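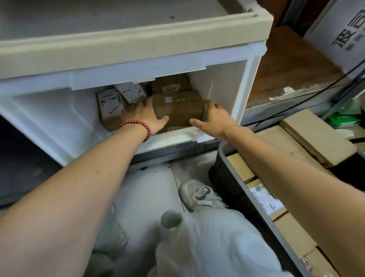
Parcel and cabinet, print room.

2019-02-23

Rastovska edition, proof stage. In on a Saturday because the press at Estine wants final files in March and has stopped replying to the word "nearly".

Counted verses this morning. The Mimunen translation of Mark and Acts stands at 1,041 verses checked against the team's own spreadsheet, which has its own opinion on where Acts 19 ends (40 or 41, depending on which printed Bible you grew up with). We follow the team. I have written this on the wall so that I stop "fixing" it.

Paper. Tried the thin stock again, two sheets folded and sewn. Show-through is bad on the poetry quotations, where there is white space for the back page to shout through. On solid prose you hardly notice. Dehua says readers will be using it by a window or a torch and neither is kind. Going up one weight makes the book thicker by about the width of a biscuit, and the field team's one firm request was that it fit a coat pocket. They did not say whose coat. I have asked.

Glue. Sample B opened flat and stayed in one piece. Sample A opened flat and became several pamphlets. Sample C is still under the dictionary, do not lift the dictionary.

Hyphenation is worse than I put down last week. The software breaks long verbs after the prefix, so that at the end of a line "un-" sits there by itself and for one beat the sentence says the opposite of what Paul meant. Wanting went through Acts 13 to 20 with a pencil and marked every one she found. I've turned automatic breaks off for those chapters and the right margin now looks like a coastline. Prefer the coastline. Will try a short exceptions list on Monday and see if chapter 15 can be made decent.

Print run: still 2,000 as quoted. Pacheco would like us to do 400 first and see how they are received before paying for the rest. Sensible, and dearer per copy. My objection is that a small first run tends to become the only run, and then the good corrections people send in have nowhere to go. His objection is the bank balance. Left it there.

Also from Pacheco: no address and no translators' names on the imprint page. The team asked for this themselves and I have no argument with it. The page now holds a year and a licence line and looks very lonely. Moved the alphabet chart on to it.

Footnotes: Wanting wants fewer, Dehua wants more, and both have initialled the same page to show that they agree with me.

To do
Ask field team about coat.
Exceptions list, Acts 15 first.
Reprint the map, the river label is upside down again.
Weigh one finished copy of each stock.
Sample C, Tuesday at the earliest.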